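Tullitz Home Supply
Bath and Laundry > Sinks > Ceramic Basins

Wistura Rectangular Basin, White

Price: $262
Availability: In stock, ships from the Takalum warehouse
Page updated Feb 15, 2022

Overview

The Wistura is a white rectangular ceramic basin for bathrooms, laundry rooms, mudrooms, and workshops. It drops into a cutout in a countertop and rests on its own rim. The inside is one open bowl with straight walls, rounded inner corners, and a floor that slopes gently to the drain at the back.

We have carried the Wistura for six years and have sold almost 3,000 of them. The shape has stayed the same in that time. The underside was changed in the second year, when the ribs near the drain were made thicker, and the carton was changed last December to add a second layer of corrugated board at the corners.

It is a plain basin. There is no built-in soap dish, no molded washboard, and no raised backsplash. Customers who want those features should look at the Qian laundry tub, which costs more and needs a deeper cabinet.

Specifications

Material: fireclay, glazed on all exposed surfaces
Color: white, gloss finish
Shape: rectangular, single bowl
Front to back, outside the rim: 16 inches
Bowl depth: seven inches at the drain
Weight: 58 pounds
Mounting: drop-in, self-rimming
Faucet holes: none
Overflow: yes, front wall
Drain opening: standard bathroom size, rear center
Cutout template: included, full size, printed on paper

The full drawing, with left-to-right dimensions and the rim profile, is packed with the basin. Customer service can send a copy before you order. Please ask for it if you are replacing a sink in an existing countertop and can't change the size of the opening.

What is in the carton

Basin
Overflow ring, chrome finish
Paper cutout template
Tube of white sealant
Installation sheet

The faucet, drain assembly, trap, and supply lines are sold separately. The Wistura takes any drain made for a sink with an overflow. A drain made for a sink without one will fit the opening, but the overflow will not empty through it.

Choosing a faucet

The basin has no faucet holes, so the faucet goes in the wall or in the countertop behind the rim. Either works. A wall faucet leaves the countertop clear and makes wiping down easier. A deck faucet is simpler to install in a finished room where you don't want to open the wall.

Whichever you choose, check the reach of the spout. It should carry the water well past the back rim and into the bowl. With the drain at the rear, a spout that is a little short will still land close to the drain and will not splash much, but you'll find your knuckles against the back wall when you wash your hands. For laundry and cleanup work we suggest a high spout, so that a bucket or a pair of boots will go under it.

A pull-down sprayer is handy for rinsing out the corners. Most of the kitchen models we sell will work with this basin – look for one with a weighted hose.

Countertops

The Wistura can be set into laminate, solid surface, stone, tile, or sealed wood. The rim covers the cut edge of the counter, so the cutout does not need to be polished. In laminate and wood, the raw edge should be coated with a waterproof sealer before the basin goes in. Let the sealer cure for the full time given on its label.

Ceramic basins are heavy, and this one is heavier than most of its size. The counter must be supported on both sides of the opening. If you are using a stock vanity, add a wood brace across the front and another across the back. Wall-hung counters need brackets rated for the basin, the water in it, and a person leaning on the edge.

Installation

Unpack the basin and look it over before you call a plumber. Small dark specks in the glaze are normal in fireclay. Chips, cracks, and bare spots are not, and we will replace a basin that arrives with any of them. An installed basin can't be returned.

Tape the paper template to the counter and measure from the wall at both ends. Mark the cutting line, then set the basin upside down over the template as a check. Fireclay shrinks in the kiln, and each piece comes out slightly different. If your basin is larger or smaller than the template by more than the width of a pencil line, trace the basin itself and draw the cutting line inside that tracing.

Cut the opening and dry-fit the basin. It should sit flat without rocking. A slight rock can be taken up with clear plastic shims under the rim, trimmed flush. Don't try to pull the rim flat with clamps.

Attach the drain while the basin is out of the counter. Use plumber's putty or the gasket supplied with the drain and tighten by hand, then a quarter turn more. Overtightening is the usual cause of cracks around the drain opening.

Run a bead of sealant on the counter just inside the line where the rim will land. Two people should lower the basin into place. Press down evenly, wipe off the extra with a damp cloth, and leave the basin alone overnight. Connect the trap the next day.

Fill the bowl to the overflow and let it stand, then pull the stopper and check each joint underneath with a dry paper towel.

Height

For a bathroom, most people like the rim at the same height as the kitchen counter or a little lower. In a laundry room the answer depends more on what you do there. Hand washing goes on at the bottom of the bowl, so a rim that feels right for brushing teeth can have you stooping over a soaking sweater. Before you fix the cabinet height, put a dishpan on a table, stand at it for a few minutes with your hands at the bottom, and raise or lower the pan until your back is comfortable.

Where children will use the basin, we suggest setting the height for adults and buying a step stool.

Care

Clean with dish soap or a mild liquid cleaner and a soft cloth or sponge. Rinse and dry. In hard-water areas, drying the bowl after use will prevent most of the white film that builds up near the drain. If film has already formed, lay a cloth soaked in white vinegar over it for a few minutes and rinse well. Keep vinegar off natural stone counters.

Gray marks left by pans, belt buckles, and tools are metal deposits on top of the glaze. They come off with a paste of baking soda and water and a little rubbing.

Don't use scouring powder, steel wool, or drain openers containing strong acid. Don't pour boiling water into a cold basin. Let paint and grout settle in a bucket and throw the solids in the trash. They will not hurt the glaze, but they will harden in the trap.

Common questions from customers

Can it be mounted under the counter?
No. The outside walls below the rim are only partly glazed, and the rim is not flat on top.

Can I drill a faucet hole in the rim?
No. The rim is too narrow and drilling voids the warranty.

Is it available in other colors?
White only. A gray version was offered for a short time and has been discontinued.

Will it take a garbage disposal?
No. The drain opening is too small.

Does it need a special trap?
A standard bathroom trap is fine. If you wash muddy boots or pet towels, consider one with a cleanout plug at the bottom.

Shipping and returns

The basin ships by freight on a small pallet and is delivered to the curb. The driver will call ahead. Inside delivery can be added at checkout in most areas. Please write any damage to the carton on the delivery receipt before you sign, even if the basin looks fine.

Uninstalled basins in the original carton can be returned within 30 days. The buyer pays return freight unless the basin was damaged or we sent the wrong item.

Warranty

The Wistura is covered for five years against cracks and glaze defects in home use. The overflow ring is covered for one year. The warranty does not cover chips from dropped objects, damage from overtightened drains, or labor to remove and install a replacement. 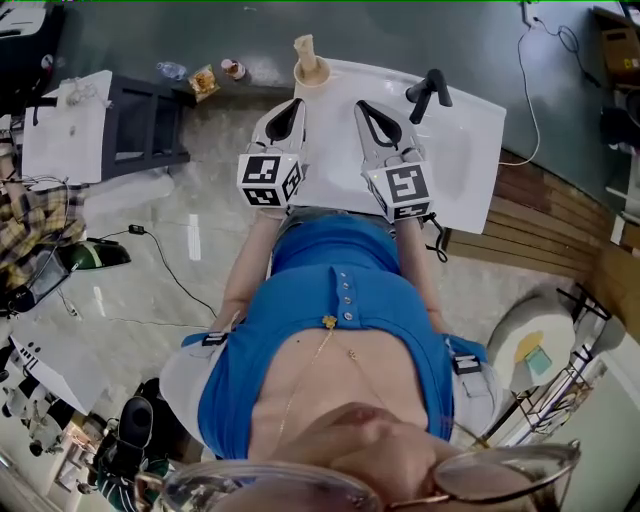
Leaning over a white rectangular basin, seen from above.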